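Handout 6: Reporting on Missing-Person and Abduction Cases
January
Prepared by the course instructor, Reporting Public Safety

Scope

These notes cover the handling of missing-person and abduction stories from the first police notice to the close of the case. They assume you have read Handout 5 on sourcing from police and court offices. The legal limits on naming minors are treated separately in Handout 8 and are only mentioned where they affect the order of work.

The worked case is the Clanbridge file used in the seminar. The file holds 714 items: police notices, desk notes, drafts, published versions and reader letters. Item numbers in brackets refer to it.

1. Terms

A missing person is someone whose whereabouts are unknown to the people who would normally know them. The term says nothing about cause. A person may be missing by choice, by accident, through illness or through a crime.

An abduction is the taking or holding of a person by force, threat or deceit. In copy, the word is a claim that a crime took place. It needs a source: a police statement, a charge, a court finding, or a named witness whose account has been checked.

Kidnapping is often used in everyday speech for the same act. In many places it is a separate charge with its own definition. Use the word in the charge when a charge exists. Before that point, use the word the source used, and attribute it.

Released, freed, rescued and found are four different claims. Released means the captors let the person go. Rescued means a third party got the person out. Freed leaves the method open and is the safer verb when the source gives no account of how it happened. Found covers any recovery, including the recovery of a body, so a headline that uses it should also give the person's condition where this is known. 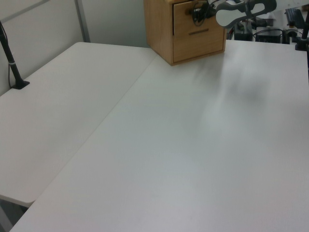 2. The first notice

The first police notice is normally short. It gives a name, an age, a place last seen, a time last seen and a contact number. In the Clanbridge case it also gave a clothing description, which was corrected in the second notice [item 8]. The early online version carried the uncorrected description until the following morning.

Procedure on receipt:

a. Confirm that the notice came from the issuing office. Call a number you already hold. Do not call a number printed on the notice for this purpose.

b. Record the time of issue and the time of receipt. These can differ by several hours.

c. Check the spelling of every name and street against a second record.

d. Ask whether the family has been told that the notice is public.

e. Ask whether any detail is being withheld, and whether publishing a known detail would put the person at risk. The office may decline to answer. Record the refusal as a refusal.

f. File the notice whole, with its attachments, before writing from it.

Step (e) is the one most often skipped under deadline. It does not hand control of the story to the police. The decision to publish stays with the editor, who should make it with the risk stated in writing.

3. Demands for payment

A ransom demand changes the handling of the story at once. Three matters need an editor's decision before anything is published: whether to report that a demand exists, whether to report the sum, and whether to report the state of any talks.

The usual practice in this course is to hold the sum and the state of talks while the person is still captive. A published figure can set a floor for the next demand, and a published account of talks can be read by the people holding the victim. The existence of a demand may be reported if it is already widely known or if the police have confirmed it on the record.

After the person's return, the question of whether money was paid will be raised by readers and by other outlets. Police spokespeople often say that no ransom was paid, or that they know of none. These are separate statements. The first is a denial. The second is a statement about the office's knowledge and should be quoted in those terms. In the Clanbridge drafts, the second was turned into the first between the desk note and the published copy [items 211 to 214]. The change was made in editing, with no new call to the source.

4. Conflicting accounts

Expect accounts to conflict during the first two days. The common sources are the police, the family, an employer or religious body, local officials, and people near the scene. Each has partial knowledge and a different reason to speak.

Set the accounts out in a table with one row for each claim. The columns are: claim, source, how the source knows, time stated, time received, checked by. A claim with an empty third column does not go into copy as fact. 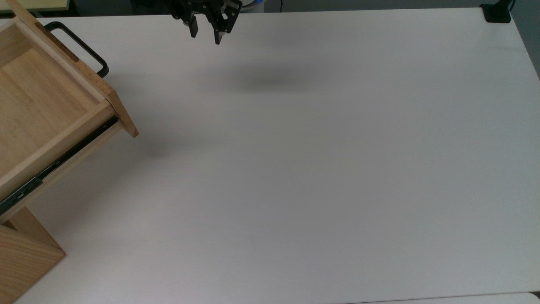

The table should be kept open for the life of the story and passed on at each shift change. In the Clanbridge case the Irkier and Penrose bureaus kept separate tables for the first day, and the two gave different times for the last sighting. Both times had a source. The Irkier time came from a shop worker, and the Penrose time came from a bus record. The bus record was later accepted by the court. Neither bureau was careless — the tables had simply never been merged.

Where two accounts cannot be settled by deadline, report both, with attribution, and say that they differ. Do not average them. Do not choose the later one on the ground that it is later.

5. Contact with the family

One reporter should be assigned to the family, and other staff should route questions through that reporter. The first contact should state who is calling, which outlet they work for, and that the family is free to refuse. A refusal holds until the family withdraws it.

Photographs supplied by relatives are used with their consent and for the purpose stated. Consent given for a search appeal does not cover a feature article published a year later. Keep a note of the wording used when consent was given.

Do not tell a family anything about the case that they have not heard from the police. If a reporter holds information of that kind, the editor should contact the police office first and agree a time before which the story will not run.

6. Return and aftermath

The report of a person's return is normally based on one short statement. It should say who confirmed the return, when, and what remains unknown. Medical condition is reported only from the family, the person, or a named officer speaking on the record.

Where the offense may have been sexual, the person's name may have to be removed from later copy even if it appeared in the search appeal. Archive versions need the same review. The archive at Greltier, which hosts the older Clanbridge pages, listed 1042 pages carrying the name at the time of the review, most of them automatic tag pages with no article text. Removing the name from the articles alone would have left it in search results.

Arrests are reported as arrests. A person arrested has not been charged, and a person charged has not been convicted. If an arrest was reported, a release without charge must be reported with the same prominence.

7. Exercise

Take items 30 to 52 in the file and build the claims table described in section 4. Stop at the point where the third police notice arrives. Then write two versions of the story from the table: a four-paragraph web version and a single-paragraph bulletin to be read aloud. Every factual sentence in both versions must trace back to a row.

Attach the table to the drafts. Mark any claim you left out and give the reason in one line. Drafts that use found, released or rescued with no matching row will be returned unmarked.

Reading for the next session: Handout 7, sections 1 to 3, on inquests and coroners' findings.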